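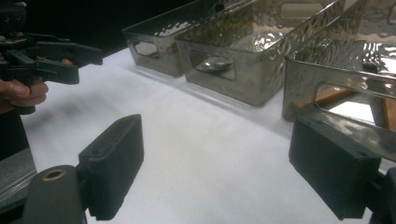
Zübeyde Ateş wrote in after my last column to say that home-made robots are a waste of good shed, and that anybody who wants the cutlery put away should put the cutlery away. She has a drawer, she says, and two arms that came free.

I have some sympathy. My own build has so far cost me a June, most of a July and 37 printed parts that went straight in the scrap box. The spoons in my kitchen remain the responsibility of whoever is standing nearest to them. If the case for building at home rests on saved labour, Zübeyde has won and can go and have her tea.

But I don't think it rests there. The people who come to the Tarholm workshop on open evenings are mostly not short of time to sort forks. They want to know why it's hard, and a shop-bought machine will never tell them. The Nolix people will sell you a sealed arm with a nice blue box and a helpline. When it drops a spoon you ring the helpline. When mine drops a spoon I have to think about spoons, and I had reached the age of 40 without doing so once. 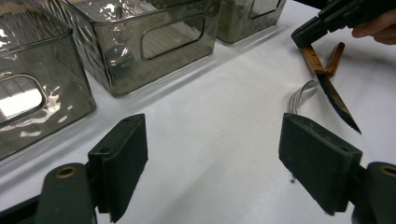
Knife over fork, with the bins behind.

Consider a knife lying across a fork. A child of two will pull one off the other without looking. To a pair of flat jaws it's a legal dispute: which handle goes first, from which side, and what happens to the thing underneath. I spent 12 evenings on finger pads alone and came away with firm opinions about screws, and a new respect for thumbs.

There is a snobbish version of this argument, and Karakaya's newsletter prints it every quarter, in which anyone who buys a finished thing is a dupe. I bought my kettle. I'd advise Zübeyde to buy hers. I only object to the idea that a slow, clumsy machine on a bench needs to earn its keep by the end of the month, when we ask no such thing of a model railway or a tenor saxophone.

She is welcome to come and see it. She can bring her own forks.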